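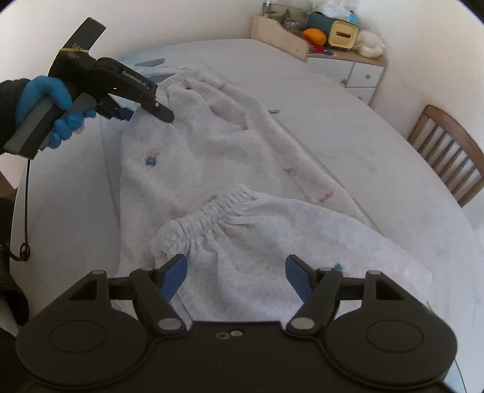
**Linen and Garment Care, Unit 6**
**Handout: Folding Terry Garments with Elastic Waistbands**
Holloway Training Center, Kurkerholm site
Course lead: Faraji Kombo

## Scope

This unit covers small terry garments that do not fold flat without preparation. Students should already have completed the unit on towels and flat sheets. Shirts and other garments with buttons are treated in Unit 7 and are not discussed in this handout.

## The material

Terry cloth is a looped fabric. The loops hold water, which makes the cloth suitable for towels, robes and children's wear, and they also give the folded piece more bulk than a plain cotton of the same size. A terry garment pressed down hard by hand will rise again within a short time. Students should therefore judge the height of a stack after it has rested, and should leave space at the top of each shelf.

Loops catch easily. Rings and bracelets are to be removed before practice. A pulled loop is trimmed level with the surface using small scissors; it is never drawn out.

White terry with small printed motifs is sorted with the whites for storage. For washing, the care label decides.

## The waistband

A gathered waistband is narrower than the cloth below it. When the garment is laid out, the band pulls the upper part into tight folds while the legs spread freely. Most uneven results in this unit come from trying to stretch the band to match the width of the legs. The band should be left at its resting width and the cloth brought in toward it.

## Procedure

1. Clear the table and wipe it dry.
2. Lay the garment lengthwise, with the waistband at one end and the legs extended away from it.
3. Take the cloth at the far corners and draw it out gently until the legs lie straight. Do not pull against the elastic.
4. Follow each leg seam with the eye. A seam that runs at a slant may be part of the cut, so compare both legs before correcting it.
5. Fold one leg over the other, matching the hems first and the seams second.
6. Smooth from the waistband outward with a flat palm - never toward it, as this pushes loose cloth into the gathers.
7. Fold the hems up to the lower edge of the waistband, then fold once more.
8. Place the piece on the stack with the thick folded edge facing out.

## Stacking and storage

Stacks are limited to 6 garments. Waistbands are placed at alternating ends so that the stack does not lean. Drolletti shelf trays are used at this site; students on placement at Bredeo will find open shelving there and should keep to the same limit.

## Practice requirement

Each student folds two garments under observation and records the session on Form 61. The practice stock holds over 400 pieces, and all items are to be returned to the shelf from which they were taken. The practice room is closed on Sunday.

Forms are handed in to the course lead before the start of Unit 7.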